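## 4. Laying out the board and running your first wire

Okay, so you've read the part about sorting your parts and you're itching to run some wire. Me too, every time! This section gets you from a bare Komik board to one wire laid between two points. Give yourself an evening for it. My first one went on until almost midnight, and that was mostly me hunting for a wire cutter I was sitting on.

**You'll need**

- the board
- a big plain cloth (I like a bright blue one)
- one spool of the yellow Voltach wire
- the red round markers
- cutters, and a pencil if you're a pencil person

### 4.1 Get the surface ready

1. Clear a table that's bigger than you think you need. You want elbow room on both ends of the board, especially if two of you are working.
2. Spread the cloth out and smooth it from the middle toward you. It doesn't have to be perfect! I used to iron mine until Ningsih Lubis caught me at it and laughed for a week. A few creases are fine as long as nothing is bunched up under the board.
3. Lay the board down the long way, left to right, with cloth showing on every side. Push it a little farther from you than feels natural, so you have a nice open strip in front for loose wire.

> **Note:** If you bought the older Haslam board secondhand, it's the same procedure, but check the back for rough corners first. Mine snagged the cloth and I'm still mad about it.

### 4.2 Place the markers

4. Pick your start and end points and put a red marker at each one. For a first run keep them both toward the top and fairly close together. Long runs are a pain until your hands get used to the wire.
5. Press each marker flat with your thumb and leave it alone for a minute (I usually go refill my coffee).

### 4.3 Run the wire

6. Cut 29 inches of yellow wire. Yes, it's way more than the distance between the markers. Trust me, you'll want the slack.
7. Hold one end at the right-hand marker and bring the rest across to the left in a loose curve. Don't pull it tight yet.
8. Let the extra run off the lower left corner and lie on the cloth in a lazy loop.

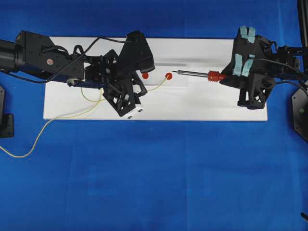 *Fig. 4. Yellow wire up to the right-hand red marker, with the slack off the lower left and onto the cloth.*

9. Keep the board steady while you nudge the curve into shape. Short little pushes work best. If the wire springs back, roll that stretch between your fingers a few times and try again.
10. Once you like the path, run a fingertip along it and feel for kinks. Small ones you can coax out. A sharp one means a new piece of wire, sorry!

> **Caution:** Nothing gets plugged in during this section. The Zaledov power pack stays in its box until section 6, and I mean the actual box with the lid on.

> **Caution:** Cut ends are pointy. Aim them away from your face when you snip, and sweep the bits into a cup instead of onto the floor. Henok Wako found one of mine with his bare foot and he brings it up constantly.

### 4.4 Before you move on

Leave the slack long for now. We trim in section 5, after the second wire is in, and if you cut early you'll be starting over from step 6. If you have to stop for the night, drape a clean dish towel over the whole thing and keep the cat out of the room.

Wire keeps creeping away from the marker? Check that you didn't twist it coming off the spool. Still creeping, try a fresh piece from deeper in the roll. The reorder number for the yellow is 1636.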